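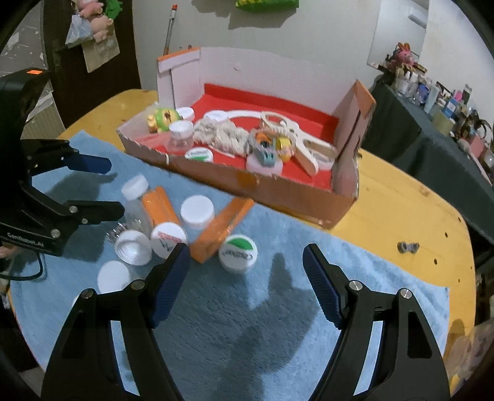
Projects > Pludside > Progress reports

Overview Reports Budget People Contact

May
By Roman Dudek

Hello Harriet, and thanks for being patient with this one. You asked for something you could read on the train without a dictionary, so I've kept the graphs back (they're in the shared folder if you want them) and I'll just tell you how we're getting on with the tidying work.

The short version is that a machine can put a jar in a box. It can do it quite nicely! What it can't do yet is tidy a table, and I've spent most of this period finding out how far apart those two things are.

What we've been doing

We set ourselves 4000 recorded goes at small household sorting: picking up bottles, jars, lids and little cartons, and moving them between a tabletop and a box. We're at more than 2000, all done by people with hand-held grippers, so the learning side gets good examples to copy. I did a fair few myself on a Saturday and my wrists have opinions about it.

We put a towel down for a good part of the work. I know you queried the towel in the budget, but people's homes are full of soft surfaces and a jar lying on a towel behaves very differently from a jar on a bare table. It sinks a bit, it rolls when you don't expect it, and the finger pads like to grab a pinch of fabric along with the lid. On the bare table our success rate is decent. On the towel I'd call it promising on a good day.

Upright jars are easy. Small boxes are fine as long as they're not lying at a silly angle. Clear plastic is still a pain, and clear plastic on its side is the worst of the lot.

The box itself

I'd assumed the box would be the easy half, being just somewhere to drop things. Then we started asking for things back out of it. Bottle caps, little cups, a spring clip, a soft toy, all on a red lining, and suddenly there are cardboard walls to bump into and two grippers wanting to be in the same corner. White bits on red are at least kind to the vision software. Flat things are the trouble: a paper circle gives the fingers nothing to get hold of, and a person would just slide it up the side with a fingertip. We haven't taught it that yet.

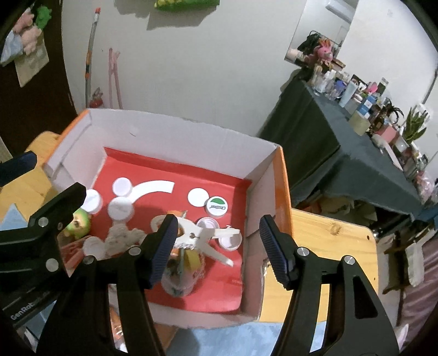
Could it do a shop floor?

You mentioned that Motton would like to know about restocking. I went over and had a look at their back room, and my feeling is that parts of it are nearer than the household stuff. Same bottle, same shelf, hard surface, good light. I'd be happy to try a small trial there. I wouldn't promise them anything to do with returns, where everything arrives in a heap.

Money and what's next

We've spent what we said we would, apart from 500 over on replacement finger pads. The ridges wear down quicker than Skuvirton told us they would, and I've asked them about a tougher sort.

Next up is finishing the remaining recordings, then a proper go at flat objects. I'd also like another pair of hands for 4 weeks if you can find it in the pot. Could you let me know before the next call, as I'll need to book the room?

Roman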